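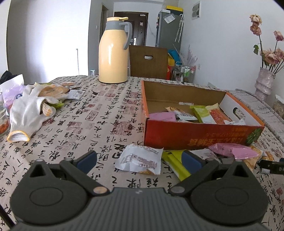
Figure 3. Open cardboard box on a table covered with a printed cloth.

4.2 Reuse of packaging in the home

The diary records show that most cardboard boxes entering a household did not leave it the same week. Of the 1,215 boxes logged across the two study towns, 476 were still in the home when the diary period ended. The rest had gone out with the recycling, been given away with something inside them, or been burned. Burning was reported only in Usthorpe, where many of the older houses have wood stoves and where the collection truck comes every second week.

We use the word "retained" for any box that was in the home on the last day of the diary, whether or not it was being used. This is a wider definition than the one in Westerberg's earlier work in Kvaran, which counted a box as kept only if something had been put in it. We chose the wider one after the pilot interviews, in which people had trouble saying whether an empty box on top of a wardrobe was in use. One woman in Ilach said hers was "waiting." We found that this state was common and did not want to lose it.

Size mattered less than we expected. Small boxes with a lid or a tuck-in flap were retained more often than large shipping cartons, but the difference was smaller than the difference between printed and plain boxes of the same size. Boxes with color printing on the outside, mostly food, shoe and small appliance boxes, were more likely to stay in rooms where guests are received. Plain brown cartons went to sheds, stairwells and the space under beds. Several people turned printed boxes so that the brand faced the wall, and two had covered them with leftover wallpaper.

The location of a box in the home was recorded in the diary by room and by surface. Tables were the most frequent first location. People opened a box on the table where they ate or worked, took out what was inside, and left the box where it stood. The second location, when there was one, was usually the floor beside the same table. Moves after that were harder to follow, and the diaries become thin at this point. Janjua's coding of the interviews suggests that a box that has been moved twice is seldom moved again until a move of house or a major cleaning.

Whether the table had a cloth on it made a difference to how long the box stayed there. In homes with a tablecloth kept on all day, boxes were cleared sooner, and the person who cleared them was nearly always the person who had bought the cloth. In homes with bare tables, boxes shared the surface with mail, chargers and medicine for days at a time. We do not want to make too much of this. The cloth may simply go along with a habit of clearing up, and the diary had no question that would let us separate the two.

4.3 Contents of retained boxes

For each retained box we asked what it held. The answers were coded by two of the authors working apart, and differences were settled in discussion with a third. The largest group was documents: bills, guarantees, school reports, bank letters. The next was cables and small electrical parts. After these came sewing things, medicine, photographs, seeds and toys. A box with a single kind of thing in it was less common than a mixed box, even where the person described it to us by one name. "The button box" in one Ilach home held buttons, four keys, a tape measure, a wristwatch and a set of instructions for a boiler that had been replaced.

Names of this sort came up often. Once a box had a name within the family it was very unlikely to be thrown out, even when the cardboard had become soft or torn at the corners. Repairs with tape were reported for many of the named boxes and for hardly any of the others. In three homes the contents had been moved to a new box and the old name had moved with them.

Food was kept in cardboard less often than the literature led us to expect. Onions and potatoes were the main exception – both towns have households that buy them by the sack in October and keep them through the winter in fruit cartons. Most of those interviewed knew that the cartons draw damp from a stone floor and set them on bricks or slats.

4.4 Reasons given for disposal

Disposal was explained in practical terms. People spoke of lack of space, of damp, and of the day on which the truck comes. Few mentioned the environment unless the interviewer raised it, and those who did tended to speak of it as a reason for keeping a box and using it again. Ghumman, who carried out most of the Usthorpe interviews, noted that people often apologized for the number of boxes in the home before being asked anything about them. This happened less in Ilach, where storage in cardboard seems to carry little shame.

Age had a clear effect. Respondents over 60 kept more boxes and kept them longer, but they also received fewer in the first place. When the figures are adjusted for the number coming in, the gap between the oldest and youngest groups widens. Households with children under five kept almost as many as the oldest group did, though for shorter periods, and the boxes in these homes were mostly cut up or drawn on by the end.

Online shopping explains part of the flow of boxes into the home but little of the retention. Of the boxes that came by mail, 300 were opened and flattened on the same day. Respondents described these cartons as ugly, too big for the shelf, or covered in labels with their address on them. Several would have kept them if the labels came off cleanly.

4.5 Limits of the data

The diary was filled in by one person per household, usually the one who had agreed to take part. Boxes belonging to others in the home, and to teenagers in particular, are almost certainly undercounted. The closing visits found boxes that were not in the diary in more than half of the homes, and these have been left out of the totals above. They are treated separately in the appendix prepared by Swati and Kakakhel.

The Brosard coding scheme, which we adapted for the contents question, was written for storage furniture and has no category for empty containers. We added one. Comparisons with earlier studies that used the scheme in its original form should be made with care, above all for the share of containers holding documents, where the base is not the same.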